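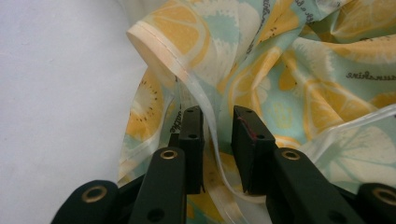

Last changed: 2024-06-05

Callwood printed cotton, width 196 cm

Callwood is a lightweight cotton for curtains, cushion covers and simple tablecloths. It is woven and printed for us by Vonetti, and we sell it from the roll by the half metre. The smallest length we cut is one metre.

The cloth has a plain weave and a soft finish. It takes the iron well and does not make noise when you fold it. When it comes from the parcel it can have creases from the transport. Please do not judge the hang of a curtain before you have pressed it.

Article number: 321
Composition: cotton
Width: 196 cm, selvedge included
Shrinkage: up to 3% in the first wash
Washing: 40 degrees, inside out, with similar colours
Ironing: medium heat, on the reverse side
Tumble dryer: no
Dry cleaning: possible

How much to order

For curtains with a normal pencil pleat we advise two times the width of your rail. Add 20 cm to each drop for the hem and the heading, and then add the shrinkage. If you wish to wash the cloth before sewing - we recommend it for everything which will be washed later - please order the full amount at one time. Two print runs can differ a little in tone, and we cannot match a piece which was bought last year.

The pattern runs along the length of the roll. For a wide tablecloth you can use the full width without a seam. Cushion covers can be cut in both directions, but then the pattern will not stand the same way on all of them.

Lining

Unlined, Callwood lets some daylight through. For a bedroom we suggest the Hájek lining, which has the same washing instructions. The heavier Clellier lining is also possible, but it must be dry cleaned, and so must the finished curtain. Please think about this before you sew them together.

Samples

A sample is as large as a sheet of writing paper and is sent by letter post. You can ask for up to three samples in one order. They show the cloth and the tone of the print, but not always the whole pattern.

Delivery and returns

Lengths up to five metres are sent folded. Longer pieces are rolled on a cardboard tube, and this costs a little more - you will see the price before you pay. Cut cloth can be returned only if it has a fault. Please check the whole length before you cut or wash it, as we cannot accept it afterwards.

The next print run is planned for September. If the length you need is not in stock, write to us with the article number and we will reserve it for you.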